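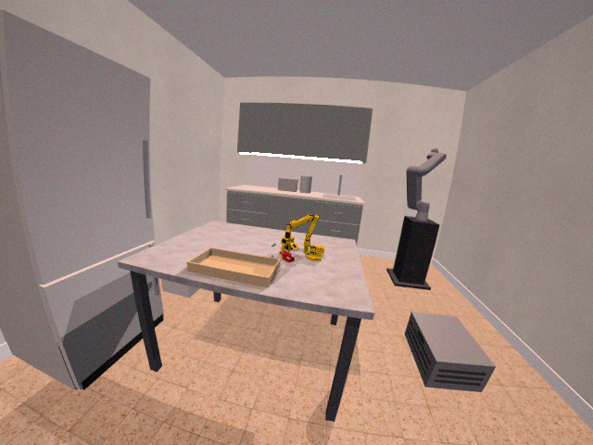
I've had the Fliller steam mop for five months now, which I reckon is long enough to have an opinion that isn't just new-toy excitement. I bought it because I was sick of the bucket. Kitchens like the one up top, with square orange-tan tiles and those darker reddish-brown speckles, are brilliant at hiding crumbs and hopeless at showing you whether you've cleaned them, and my place at Valdale has the same sort of thing right through from the back door to the laundry. You can mop a speckled floor for years and think you're doing a top job. Then you run a white steam pad over it once and, well, I went and had a little sit down.

So, the basics. It's an upright, corded, with a tank that clicks in at the back of the handle. Mine cost $132 on special from Ellery, down from something silly. In the box you get the mop, two washable pads, a carpet glider I have used exactly never, and a measuring cup so flimsy that I stood on it in the first week and that was the end of that (any old jug works fine).

Heat-up time is good. I fill it, plug it in, shift the chairs, and by the time the last chair is in the hallway the light's gone green. There are 4 steam settings and I only bother with the second and the top. The lowest one is meant for sealed timber, but my mate Yolanda Schumacher has floorboards and borrowed it for a weekend, and she wasn't keen on steaming them at all after she rang the people who'd done her coating. Check with whoever did yours before you have a go.

On tile, though, I love it! The everyday stuff comes up in one pass: paw prints, tea drips, whatever it is that collects in front of the fridge. Dried Weet-Bix needs you to park the head on it for a bit and then give it a scrub. The floor's dry enough to walk on in socks by the time I've rinsed the pad, and there's no sticky film like I used to get from the pine cleaner.

Grout is where I'd bring your expectations down a notch. The ad shows a filthy line going white in one swipe and mine did nothing of the sort. The flat pad rides over the top of the tile and hardly touches the joins. I ended up on my hands and knees with an old toothbrush along the worst stretch near the oven, same as always, then steamed over it afterwards to pick up the muck. It did come up a shade lighter. If your grout lines are thin and already on the dark side you probably won't care. If they're cream, and wide, buy a proper grout brush as well.

Other gripes, in no particular order. The cord is too short. I can do the kitchen from one power point but the laundry means unplugging and waiting for it to heat up all over again, which drives me up the wall. The head is a fat triangle and it won't get under the kickboards. It swivels nicely around table legs, I'll give it that, but it doesn't lie flat enough to go under the couch. And it stands up by itself only if you get the angle dead right. It's fallen over on me, and on the dog's bowl, and both times the tank stayed shut, so points for that.

We've got hard water and the manual is very stern about descaling. I've done it once, with plain white vinegar, after the steam started coming out in spits. Took ten minutes and it was fine again. Replacement pads are easy enough to find, but don't bother with the cheap no-name ones, the velcro let go on the second wash.

Before this I had a Cluvanen, the spray kind with no steam, and it's still in the cupboard for quick spills. Lighter, quieter, half the price. If you've got a small flat and you mop once a fortnight, I'd honestly get that one and spend the change on lunch.

For a big tiled floor with kids or animals on it, I'd buy the Fliller again tomorrow. Four stars from me. They can have the fifth when they put a decent cord on it.

Posted 10/1/18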